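How to move out of a share house without losing your bond or your friends

I have left six share houses, the last of them in Flindevis, and been left by people in several more. What follows is the order I now do things in. It assumes a lease with more than one name on it and a fridge with more than one person's mustard.

Step 1: Read the lease before you announce anything

Find out whether you're a co-tenant or a sub-tenant. If you're a co-tenant, your name has to come off the lease in writing, and your share of the bond is between you and whoever replaces you. Getting a thumbs up in the group chat is lovely. It has no legal weight.

Check the notice period too. Mine was 28 days, which I had remembered as "a couple of weeks".

Step 2: Give notice twice

Once out loud, in the kitchen, like an adult. Then again by email, with the date you'll be out and the date your last rent payment covers. Copy in the agent.

Step 3: Do the sums early

Our bond was $2,000 between two of us, and I had also paid $397 towards a washing machine that was staying put. Ineke De Bruijn, my long-suffering housemate, wanted to depreciate it. I wanted full price. We met in the middle, over a curry I paid for, so she won.

Write down the final power reading on the day you go. Ours was 1,335 on the dial, and that scrap of paper saved a very dull argument in September.

Step 4: Sort the kitchen first

Everyone leaves the kitchen until last on the grounds that they're still eating. Do it first and live on toast. Go cupboard by cupboard with three piles – mine, yours, and who on earth bought this.
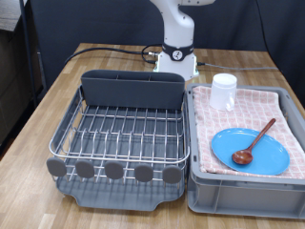 Dish rack at the front left, utensil caddy at the back of it.

Anything bought jointly goes to the person staying, unless it cost real money. You don't want half a toaster. Chipped mugs can go in the bin after a suitable period of mourning.

Plastic mixing bowls are good packing containers in their own right. Put tea towels and socks in the big ones and nest the small ones, then tape the lot into a single bundle. 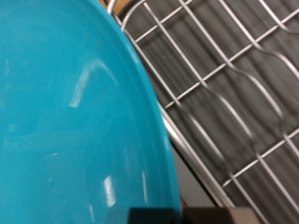

Step 5: Clean to the condition report

Dig out the report from when you moved in and clean to that. If it says the oven was "fair", fair is what they're getting. Take dated photos of every room, including inside the cupboards, and email them to yourself.

Do the window tracks. Agents love a window track.

Step 6: Hand over the keys and get a receipt

All the keys, including the one for the letterbox. Redirect your mail before you go, and leave the wi-fi in the name of someone who still lives there. I paid for Ineke's internet for two months after I'd gone and she says the speed was excellent.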